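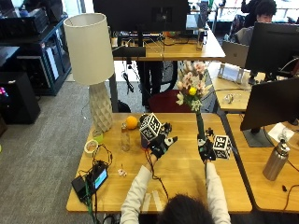

The car was broken into on a Saturday, in the parking structure on Macapagal Street in Lellham, between the time I left it and the time I got back to it. I was gone for more than 10 minutes and well under an hour. I can't narrow it down further because I threw out the entry ticket and the exit machine doesn't print one.

There was no broken glass. The doors were unlocked, the glove box was open, and the contents of the center console were on the passenger seat. Missing: a laptop bag with the laptop in it, a pair of prescription sunglasses, a phone charger, and the garage door remote that had been clipped to the visor. The registration card was still in the glove box but had been taken out of its sleeve. That last item turned out to matter more than the laptop did.

My first assumption was that I had forgotten to lock the car. My second was a jammer. A remote fob sends a short radio burst when you press the button. If somebody nearby is transmitting noise on the same frequency, the car never receives the burst and stays unlocked. The fob has no way of knowing, so its little light blinks as usual. The only confirmation comes from the car: the lights flash, the mirrors fold, the locks thud. I walk away from the car while pressing the button behind me, and have done so for years, so I had no confirmation to remember.

I can't say which of the two it was. The officer who took the report couldn't either, and wrote "no forced entry" in the box, where it stayed.

The report itself took 10 minutes by phone. I had the laptop's serial number because the original box was in the closet. I didn't have one for the remote, and was asked for it twice. If you want to do one useful thing after reading this, copy serial numbers into a file that isn't stored on the device being described. Mine was, except for the box.

Back to the registration card. It has the home address on it. Somebody now had the address and a working remote for the garage at that address, and the door from my garage into the house had a knob lock that a child could open with a butter knife. The order of work that evening was therefore as follows.

I unplugged the garage door opener. This is crude but complete. With the power off, the remote does nothing, and the door can be bolted from inside with the slide bolt on the track.

I then cleared the opener's memory. On mine you hold down the learn button until the light next to it goes out, which erases every remote and the outside keypad. It doesn't let you remove a single remote. Newer units do. After that I paired the one remote I still had and set a new keypad code. The manual has this in the wrong order – it tells you to set the keypad first and then erase everything, including the keypad.

Next, the laptop. I signed out all sessions from another computer, changed the email password first and the bank password second, and marked the machine as lost. It has not come online. The disk was encrypted, so I consider the data gone but not exposed.

The knob lock was replaced on Monday with an Allberg deadbolt. The door was solid and didn't need replacing, but the strike plate was held in by short screws that went into the trim and stopped there. I used 3-inch screws that reach the stud. Drill pilot holes. I didn't for the first one and split the trim.

Total cost, not counting the laptop, was $593. Most of that was the sunglasses and the locksmith, who rekeyed the front and back doors as well. No house keys had been taken, so this wasn't strictly needed. I had no firm count of how many copies existed from the previous owners and had been putting it off.

Insurance was less simple. The auto policy covers damage to the car, and there was none. Things stolen out of the car fall under the homeowner's policy, with its own deductible, and the adjuster's office in Stanatcombe wanted proof of ownership for each item. The laptop receipt was in my email. The optician had a record of the glasses. The payment arrived 6 weeks later and was lower than the price of a replacement, as the policy said it would be. I read that part of the policy afterward.

The parking company has cameras at the entrance and exit and none on the levels. They keep the recordings for a limited time and release them only to the police. I asked, and passed the contact details on to the officer. I haven't heard anything since and don't expect to.

Changes made since then. I pull the door handle after pressing the fob, every time. The registration card is in my wallet, which is allowed in this state – check yours first. The new garage remote is a small one that goes on the key ring, and the visor has nothing on it. The laptop comes with me or stays home. The trunk isn't a fix, given that the release button is inside the car and works whenever the doors are open.

I still park in the same structure, on the ground level now, near the pay booth. It fills up early on weekends, and then I use the street.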